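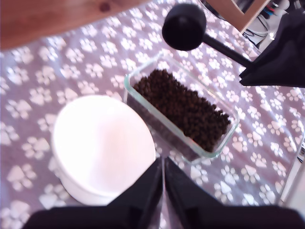 Figure 3. Wrist view during the kibble task: glass dish, scoop, and white container on the paw-print cloth.

4.2 House rules for recording at home

I used to think a home setup could get by on common sense. Then I ran our first batch in August and threw out 50 of 200 episodes, nearly all of them for dumb reasons (a cup nudged between takes, a cable creeping into the workspace). So I wrote the Mameo checklist, and I've been a bit of a pest about it ever since!

The first rule covers the cloth. Pick one, put it down before calibration, and leave it alone until the session is over. A busy print is fine, and I kind of like having one, but if somebody tugs it straight halfway through, start a new session number. The second rule is about the dish. Glass stays in the task set even though depth readings on clear walls can be lousy, and we tag those episodes so people can filter them later. 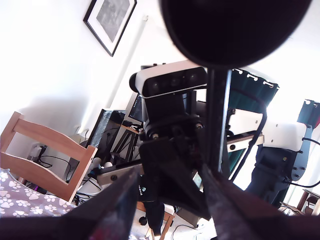

Cables get their own rule. Before power-on, one person walks the full length of every cord and moves any slack out of the arms' reach. I also ask for a screw check on the camera bracket every 90 minutes, which felt fussy when I wrote it and now feels about right.

Stopping is the part I care about most. Anyone in the room can call a stop, pets and kids stay behind a closed door while the arms have power, and a stopped episode gets logged with a one-line note. We don't delete it. Cloutier, our logging tool, keeps the note next to the joint data. 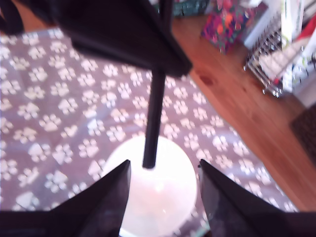 Word count for this section: 290

Small tools touching hard surfaces made me add a force limit. Operators kept pressing down to "feel" the contact, so the rule now says to back off and try again from above. The full wording is in Appendix B, along with the version we used before the Fukine sessions.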